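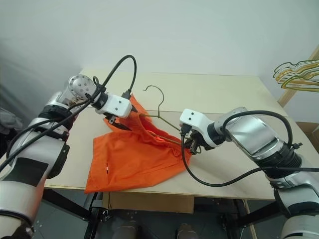 Both grippers on the waistband, with the hanger partly inside.

When I joined the robotics club in June, I believed that I would learn about motors. Now I can tell you more about shorts than about motors. Our project for this year is to teach two arms to put a pair of shorts on a wire hanger, and the team is called Pivatum. The name was chosen before I came, and I still don't know what it means.

I write this post mostly for the new members, who keep asking me the same things after the meeting, and a little for my sister, who thinks that I play with toys.

Why shorts

The first plan was T-shirts. Our advisor, Angus Mowat, told us that many student teams begin with T-shirts and that we could learn something different with an elastic waist. I was against it. A T-shirt has a neck and two shoulders, and the hanger has also two shoulders, so you can explain the task to a child. With shorts you must decide where the hanger goes, and how much you will stretch the opening, and which hand does the stretching.

We decided that the hanger goes in through the waist, and the elastic should hold against the two ends of the wire. It sounds simple. The elastic pulls back all the time, so when one arm moves a little too far, the other arm must also give a little, or the cloth jumps out of the fingers. We work by teleoperation first: one person drives both arms and we record what the person does. After that we train on the recordings. By February 18, 2022 we had 1774 recordings that we consider good enough to keep. The folder has 2992 in total, so you can see that we throw away a lot. Many of the bad ones are mine.

What I learned about driving the arms

My first 47 attempts were all too fast. I wanted to finish, and I moved the arms like I move my own hands, but I cannot feel the fabric through the controller. I had to learn to look for small signs. When the pleats of the elastic become flat, the pull is strong and it is time to stop. When the leg part slides on the table, the waist is following one arm only, and it is better to go back some centimeters and wait.

The second thing is the wire. A thin hanger turns in the fingers very easily. Jurkonau, who sits at the next desk and is much more patient than me, grips the shoulder of the hanger near the end and keeps the hook flat on the table until the last moment. I copied this from him and my results became better in one evening. Mateos does it in a different way, with the hook standing up, and it works for him too, so I can't say what is correct.

The third thing is to use the wrist view. For a long time I looked only at the view from the head, since it shows everything. But it is far away, and the fingers hide the part you need. From the wrist you can see each fold of the elastic and how wide the fingers are open. Now I look at the head view to bring the arm near, and then I change my eyes to the wrist view before I close the fingers. I lose a second every time - it is worth it.

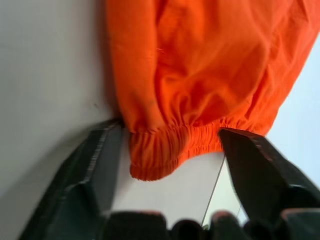
What is next

We want to have the trained policy do nine hangers in a row without help. Our best is four. The usual mistake is at the second shoulder, where the policy seems to believe that the opening is wider than it is. Gavden, the other team in our club, had a similar problem with pillowcases, and they solved it partly by recording more examples of recovery, which means you start from a bad position and drive out of it. I will do these recordings next week, and I have plenty of practice with bad positions.

If you are new and want to drive, write your name on the sheet near the door. Please take off your rings and long scarves, and please read the page about the stop button before you come.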